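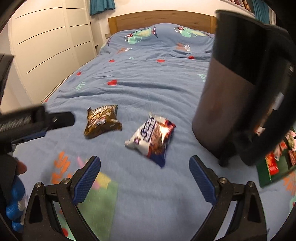
The Case Against the Glossy Thank-You

My mailbox in Plostow got six appeals last week, and five of them contained a gift for me. I now own more address labels than I have correspondents. I have a calendar of barns. I have a small notepad with a cardinal on it, printed at what I assume was the lowest price available to a group that exists to feed children after school.

I like the group that feeds children after school. I have sent it money for years, in modest amounts, and I would send it slightly less modest amounts if it would stop mailing me cardinals.

The usual defense of the free gift is that it works. People feel guilty, people write checks. I believe this. I have felt the guilt myself, standing at the kitchen counter with somebody else's barn in my hand. But guilt is a poor thing to build a mailing list on. A guilty donor gives once, resents it a little, and recycles the next envelope unopened. Then the charity has to find a new guilty donor, and new donors cost more than old ones, so the calendars go out again, in a bigger envelope.

What bothers me more is the thank-you, which has turned into its own branch of the printing trade. Last July I gave 40 dollars to a reading program over in Semness. Mostly it sends retired people into first-grade classrooms to sit on very small chairs. It's a good program. I know it's good, having sat on one of the chairs. A few weeks after my gift I got a thank-you packet on heavy paper, with a folder, and inside the folder a letter, and behind the letter a reply envelope in case being thanked had put me in the mood to do it all over again. There was a pie chart. There is always a pie chart, and the slice for overhead is always a tasteful gray and about as wide as a pencil.

I would like to say a word for overhead while we're here. I have no quarrel with it. Somebody has to answer the phone, and that person should be paid, and should have a chair of adult height. Donors who demand that every cent go "straight to the kids" have never tried to book a school bus. The Tondport food pantry ran for years on a budget that pretended its electric bill was an act of God, and when the freezer died there was no line to pay for another one, and 31 families heard that there would be no meat until further notice. I would have paid for a freezer. I'd have been delighted to. It was never put to me, because a freezer doesn't look like anything on a brochure.

So my complaint is narrower than the usual one. Spend money on staff, freezers, insurance, buses and decent coffee. Don't spend it on persuading me that you aren't spending any.

The smaller outfits are worse about this than the large ones, which surprised me. The big national names at least know what their mail costs. The small ones copy the big ones in the way a child clomps around in a parent's shoes. I sat in on a planning meeting for the Purves Street youth center, where the main item was a donor gala and the secondary item was the roof. The gala got an hour and ten minutes. There was strong feeling about the napkins. The roof got whatever was left, and we were asked to keep it brief.

That gala cleared just under 1,000 dollars, once the hall and the caterer and the contested napkins were paid for. Everyone called it a success, and as a party it was. I had two helpings of the salmon. But I looked around at my table and every one of us could have written a check for a share of that sum without putting on a tie, and the people who organized it could have had their spring back.

I know the answer to this. Events build community, events bring in new faces. Perhaps. The faces at my table were the same ones I see at the hardware store. If you want new faces, open the doors on an ordinary afternoon and let people watch the kids play dodgeball under the bucket that catches the drip. I'd bet on the bucket over the salmon.

What I want from a charity is fairly dull. One letter a year, on plain paper, written by a person who works there. Tell me what you did. Tell me what went badly, too; I'll trust the rest of the letter more. Tell me what you need and what it costs, even if it's a boiler, and especially if it's a boiler. Then leave me alone until next December.

The Semness people did ask, on a little card in the folder, how they could serve me better as a donor. I wrote most of this on the back of it, in small handwriting, and mailed it in with another check. They sent me a tote bag.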